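We got to Hirville just after 7 on Friday morning, which is a silly hour for a food fair, but Minttu had heard that the pickle people sell out early. They do! The line for the Sivinero stand already went past the coffee van, and I stood in it for 30 minutes with a cinnamon bun in each hand (one was meant for Minttu, sorry Minttu).

The main hall is all sauces, vinegars and preserves this year. I tried a black vinegar so good that I went back twice, and a plum one I'd happily never meet again.
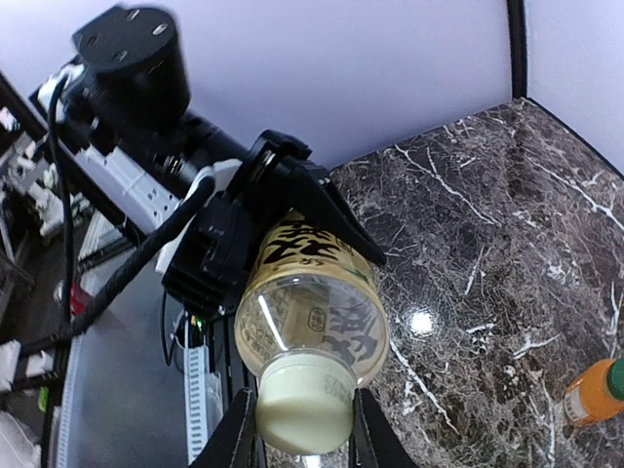 Hsiu-ying Yen was running the tasting table at the far end, and she made everyone sip from lightest to darkest with plain rice in between. I've been doing it wrong for years - straight off the spoon, no rice, then wondering why my tongue hurts. She also told me to quit keeping my soy sauce next to the stove, so that's moved now.

Lunch was a dumpling plate from Cestico, 24 of them between two of us, and we finished the lot. After that we wandered through the jam section, where Eetu Ojala was judging marmalade and looked like he needed a nap.

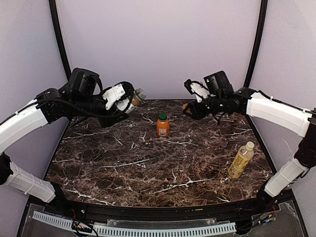 *Small glass jar, silver metal lid.*

I came home with chili crisp, two kinds of mustard and a jar of cloudberry jam that cost more than my shoes. The parking lot was a mess by 3, so take the bus if you go next April. Minttu still wants her bun.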